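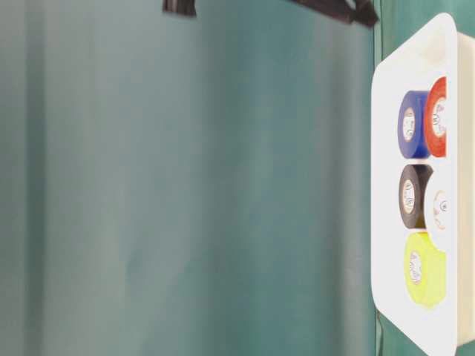

Ingrid Ruiz-Ortega asks that the fingertip check come before the camera check, as a worn tip shifts the grip point and makes a good camera alignment look wrong. The order of the sections below follows her request.

# Brenau Cell: Setup and Maintenance Card

**Maintained by:** Wanda Bednarek
**Last revised:** 2022-06-13
**Tool:** two-finger gripper with wrist camera
**Work items:** rolls of colored tape, white tray
**Controller software:** Heltico

## Scope

This card covers the routine care of one arm in the Brenau cell. It applies to the gripper, the wrist camera and its cable, and the tray position. Faults in the power supply or the controller are handled under the separate Igwe service sheet and are not to be repaired by operators.

## Before power-up

1. Confirm that the emergency stop is pressed.
2. Inspect both fingertips for wear. Replace them as a pair.
3. Check the screws on the wrist and on the camera bracket. Tighten by hand only.
4. Check that the camera cable has enough slack for the full range of the wrist.
5. Wipe the printed markers on the gripper with a dry cloth. Do not use solvent - the black ink lifts.

A finger that has been removed for any reason must be treated as new, and the gripper must be calibrated again before the next session. 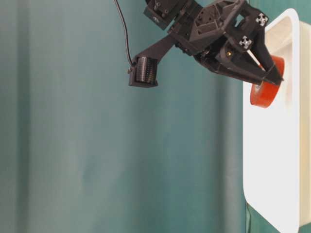

## Calibration

Calibration is run from the `gripper` menu in Heltico. Close the fingers fully, store the zero point, then open them to the upper limit and store that value. The accepted reading at the upper limit is 1216 counts. If the reading does not settle, stop and inspect the finger pivots before trying again.

The wrist camera is aligned next. Both markers must be found by the software before the offset is saved. An offset saved with one marker missing is not valid and must be deleted.

| Setting | Value |
|---|---|
| Finger opening, upper limit | 1216 counts |
| Closing force, tape rolls | 30 percent |
| Arm speed, test run | 65 percent |
| Sessions between full inspections | 174 |

## Test run

Run the standard pick with the tape rolls at the test speed. Watch the cable during every wrist turn. A cable that catches on the bracket or pulls tight must be routed again, and the run started over.

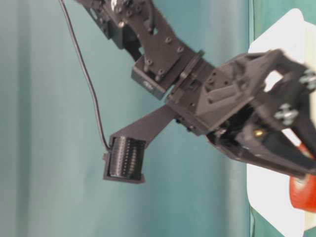
*Wrist, camera bracket and cable, with the arm over the tray side of the cell.*

## Known issues

- The cable clip supplied by Bindico loosens over time. The clips fitted in February are to be replaced at the next full inspection.
- The tray can creep when a roll is pressed against its wall. Reset it to the stop before each session.
- Marker detection is weaker under side lighting. Keep the overhead lights on during alignment.

## Records

Enter each calibration in `cell_log.csv` with the date, the operator's initials and the stored values. Part changes go in the same file, one line per part. Corrections to this card should be sent to Wanda Bednarek.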